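Cernus
Painel Chamados Documentação Estado dos serviços Sair

Suporte > Percepção e controle > Células de bancada > Chamado 400

Assunto: pose de preensão deslocada quando a caixa está dentro de recipiente transparente
Aberto por: Destdale, equipe de integração
Módulo: estimador de pose + planejador de preensão
Prioridade: média
Situação: em acompanhamento

Descrição do problema

Depois da atualização do estimador, em abril, o planejador começou a devolver poses de preensão baixas demais para caixas pequenas de papelão colocadas em recipientes de plástico transparente. Sobre a mesa nua, as mesmas caixas são localizadas sem erro perceptível. Com o recipiente, a altura estimada da face superior fica 8 mm abaixo do valor medido com régua. O braço desce, encosta no fundo do recipiente e o controlador interrompe o movimento por limite de força.

A mensagem que aparece no registro do planejador é sempre a mesma:

planner: goal reached in z, contact before close
controller: force limit, holding position

O erro não aparece em simulação. Na simulação o recipiente é opaco para a câmera de profundidade, o que já sabemos que não corresponde ao equipamento real.

O que já foi verificado

Refizemos a calibração mão-olho dos dois braços. O resíduo ficou dentro do tolerado e o desvio não mudou. Trocamos a ordem de inicialização dos nós de câmera, sem efeito. Voltamos à versão anterior do estimador em uma das células: o desvio em z some, mas volta o problema antigo de perder a caixa quando a garra passa na frente dela. Por isso não queremos ficar na versão anterior.

Também testamos com a iluminação do teto desligada. O desvio diminui um pouco e fica menos repetível, o que nos levou a suspeitar dos reflexos no plástico.
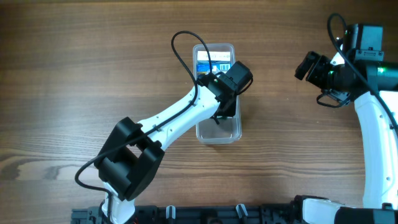

O filtro de plano de apoio é o nosso principal suspeito. Na versão nova ele ajusta um único plano à nuvem de pontos e descarta tudo o que fica abaixo dele. A configuração de teste é simples: um recipiente transparente no meio da mesa, a caixa na parte de cima dele e o braço esquerdo com a garra sobre a abertura. Como o veio da madeira aparece através do fundo do plástico, boa parte dos pontos dessa região vem do tampo, e as bordas do recipiente devolvem pontos espalhados. O ajuste mistura as duas coisas. O braço direito entra no cálculo só como obstáculo e já tentamos removê-lo do modelo de colisão; o resultado foi idêntico.

Anexamos a configuração do filtro, a nuvem bruta e a nuvem filtrada. O perfil usado foi o Skistari padrão, sem alterações além do nome das câmeras.

Resposta do suporte

Recebido. Com a nuvem bruta que vocês anexaram conseguimos reproduzir o desvio. O filtro de plano escolhe o tampo como apoio e a borda do recipiente como parte do objeto. A caixa e a borda são agrupadas no mesmo segmento, o centro do segmento é puxado para fora da caixa e a altura final é calculada por interpolação. Na versão anterior existia um limite de dispersão que evitava esse agrupamento. Ele foi retirado quando o rastreamento durante a oclusão foi reescrito.

Peço que testem o seguinte, nesta ordem:

1. Em segment.yaml, mudar plane_mode de single para layered.
2. Definir layer_gap em 3 mm.
3. Ativar wrist_refine, com a câmera do punho como fonte da correção final.
4. Reiniciar somente o nó do estimador. O planejador lê a pose nova sem reinício.
5. Repetir o teste com a caixa em pé e com a caixa deitada, e enviar o registro dos dois casos.

O parâmetro layered custa mais processamento. Se o ciclo do estimador passar do limite, reduzam a região de interesse antes de mexer na resolução.

Rafsan Howlader
Suporte, Cernus

Retorno do cliente

Fizemos as alterações na célula de teste. Com plane_mode em layered o desvio em z desapareceu nas caixas deitadas. Com layer_gap em 3 mm o segmento da caixa ficou separado da borda em todas as repetições que registramos.

Ativar wrist_refine na primeira tentativa não funcionou. O nó subiu, mas a correção vinha sempre zerada. A causa era nossa: o tópico da câmera do punho tinha sido renomeado no arquivo de lançamento e o estimador continuava assinando o nome antigo. O estimador não gera aviso quando o tópico não existe. Sugerimos que gere.

Corrigido o nome, a correção passou a chegar. Para a caixa em pé ainda há uma dúvida. O refinamento usa as arestas da face visível, e numa caixa com muito texto impresso na lateral ele às vezes trava em uma linha de texto em vez da borda do papelão. O ângulo final sai torto em alguns graus e os dedos fecham enviesados. A preensão é aceita pelo controlador, mas a pose informada ao planejador para o depósito fica errada.

Subimos o limiar de aresta e isso resolveu para as faces claras. Nas faces escuras com letra branca o contraste do texto é maior que o da borda contra o plástico, e o limiar sozinho não separa os dois.

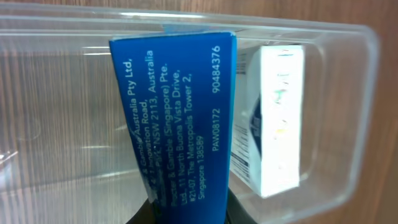

Pathirana pediu que o limiar voltasse ao valor de fábrica antes de qualquer outra medida, pois um limiar alto esconde o defeito nas faces claras e piora a detecção de caixas com cantos amassados. A orientação foi usar a máscara do segmento em camadas para limitar a busca: com edge_source em mask_contour, o refinamento considera apenas o contorno externo e ignora o que está impresso dentro dele. Se houver uma segunda caixa encostada na primeira, a máscara precisa ser gerada por instância, com instance_split ativado, ou o contorno engloba as duas.

Aplicamos as duas opções e voltamos o limiar ao padrão. O ângulo passou a sair estável com a caixa em pé, inclusive na face azul escura. O ciclo do estimador subiu e ultrapassou o limite em algumas execuções. Reduzimos a região de interesse para a área interna do recipiente e ele voltou ao normal.

Configuração em uso agora na célula de teste:

plane_mode: layered
layer_gap: 0.003
wrist_refine: true
edge_source: mask_contour
instance_split: true
edge_threshold: default

Pendências

O aviso para tópico inexistente foi registrado por Rafsan como pedido de melhoria, ainda sem versão definida.

A documentação do perfil padrão continua indicando plane_mode single para qualquer recipiente. O texto será alterado para recomendar layered quando o fundo for transparente ou translúcido.

Falta repetir o teste com o braço direito fazendo a retirada. A calibração dele é independente e a câmera do punho está montada com outra inclinação. Até lá, a outra célula permanece na versão anterior do estimador e o chamado fica aberto.

Contato do suporte | © Cernus | Voltar ao topo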